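Zamley Storage Kit – Set-up Guide
Section 4: Packing the tool box

Read Section 3 first if the lid is still flat. Fold lid up and back untill it stands by itself.

1. Clear a table. Wood is fine, put a cloth down if you care about the finish.

2. Lay out everything you plan to pack. One row, left of the box. Left-handed – other side.

3. Wipe the tools. Oil on the jaws will mark the inside.

4. Pliers first. Right side of the compartment, jaws toward the lid, handles toward you.

5. Small screwdriver next, snug against the pliers. Shaft same direction as the jaws.

6. Then the rest: second screwdriver, hex key, tape. Tape goes in last, flat.

7. Loose wire – coil it before it goes in. Don't trap it under the tape roll.

Note: the Taleo insert (sold seperately) takes up the left half. With the insert, skip step 6 and use the slots.

CAUTION: Do not force the lid. If it won't close, something is sitting too high, most likely the plier handles. Take out, lay flatter, try again.

CAUTION: No blades without a cover.

Pliers and green screwdriver in, rest still waiting on the table:

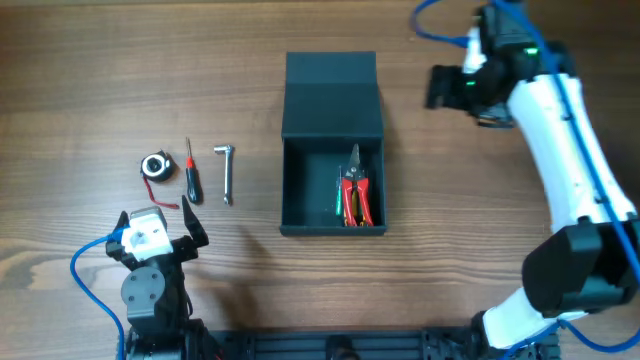 Comment from Godoy: I'd put the hex key in before the pliers. Mine slid underneath every time and I had to empty the whole box to get at it. A strip of tape over the short end holds it fine.

Either order works. If you tape the hex key, fold one end of the strip over so it peels off easy.

8. Close lid, press the front edge. Store flat, label up.

Spare labels: see Section 7. Guide revised 7th November.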